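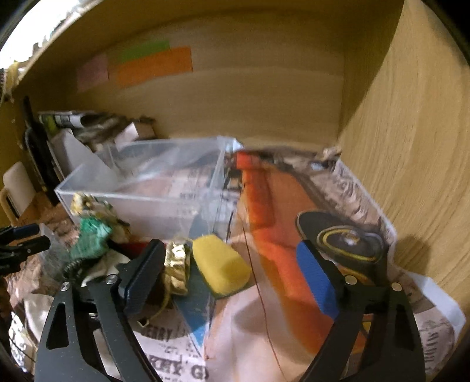

Cupboard lining: newspaper or proper liner?

pevcombe_lad
I'm sorting out the wooden cupboard in the back room and want to settle on something for the base before it all goes back. My mum always used newspaper and so do I. At the moment there's a printed sheet down with a magazine page on top, and a clear plastic box, a sponge and some gold foil sitting on it. I keep sticky notes on the back wall for what needs buying. Is there any point paying for liner?

drallow40
Newspaper marks pale wood if it gets damp. I had to sand a shelf because of it. Get the ribbed plastic stuff, it wipes clean.

Chunhua Deng
Disagree. Ribbed liner traps grit and you still have to lift it out and wash it. Paper goes in the recycling. I change mine in May and forget about it.

drallow40
Fine if you remember. Most people leave it for years.

pevcombe_lad
I do leave it, to be fair. The other question is the clear box. I've been using it for scissors and other small bits, and it saves rummaging.
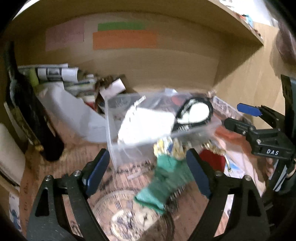 I'd like two more the same size so string and ribbon can go in one and clamps in the other, but I can't decide if lids are worth having.

Finn Buschmann
No lids. You'll only stack things on them and then never get into the box. I bought 3 from Zetell with lids and the lids live in the loft.

Chunhua Deng
Lids if there's dust, otherwise no. I'd worry more about rolled paper, mine always ends up crushed. Stand it in a tall jar.

drallow40
Still say the newspaper should go.

pevcombe_lad
Newspaper stays for now. Will measure up tonight and get boxes without lids. Finn, do you remember how deep the Zetell ones are?

Finn Buschmann
Not offhand. I'll check when I'm home.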